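# Trays, plates and one good spoon

I have been slowly replacing our mismatched tableware since October, and enough of you asked about the tray that I finally wrote it up. Nothing fancy! Just the everyday set, mostly from Sellaslow, plus a couple of things I dug out of a box at the Willau flea market (go early, bring cash, do not bring the dog).

The tray is the piece that started it all. I'd been looking at real walnut ones in the Skolitz catalog and then saw the price, laughed out loud, and went hunting for something I wouldn't cry over if it got dropped. I wanted a raised rim, rounded corners and a warm color, because our kitchen is gray enough already. I know some people are snobs about wood-look stuff. I used to be one of them, and then I had to oil a cutting board every month for two years.

The soup spoon has a longer story. My friend Herman Hartono got me into them when he ran the noodle stall next to Pattinasarany, back when he was going through almost 200 bowls on a good night. He swears by the deep ceramic kind and says a flat metal spoon is no way to treat a broth. I've come around completely (and yes, I've chipped a few along the way).

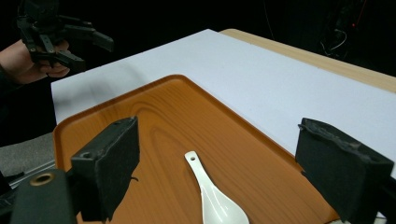
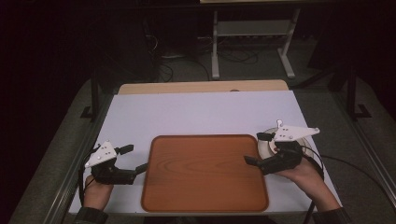
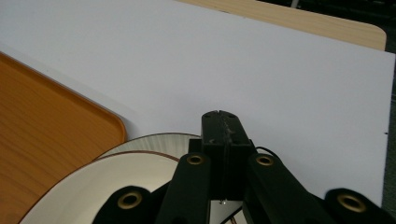
The tray in all three, with the white soup spoon on it in the first and two white plates beside it in the last.

Look at those grain rings by the spoon! I love how much they change with the light: pretty orange up close, a lot redder from farther away. There's a small hole near the tip of the spoon handle too, and I keep meaning to put up a row of tiny hooks by the stove so I can hang a few of them. It's on the list, somewhere under fixing the pantry door.

As for the plates, I have a real weakness for a thin brown band around the rim, like the one on the nearer plate in the last picture. Plain white goes with everything, sure, but that little line of color picks up the tray so nicely. If I ever buy a full set it'll be that style.

A couple of you wanted to know how I use a tray this shape day to day. Mostly it's soup for one, with a small plate for toast or dumplings, carried very carefully to the couch. On weekends it holds the coffee things. It wipes clean with a damp cloth and lives upright between the toaster and the wall.

Next up are the bowls, once I've settled on a size. I'm torn between the 659 ml and something closer to 1,000, and if you've got strong feelings about ramen portions, please leave them in the comments.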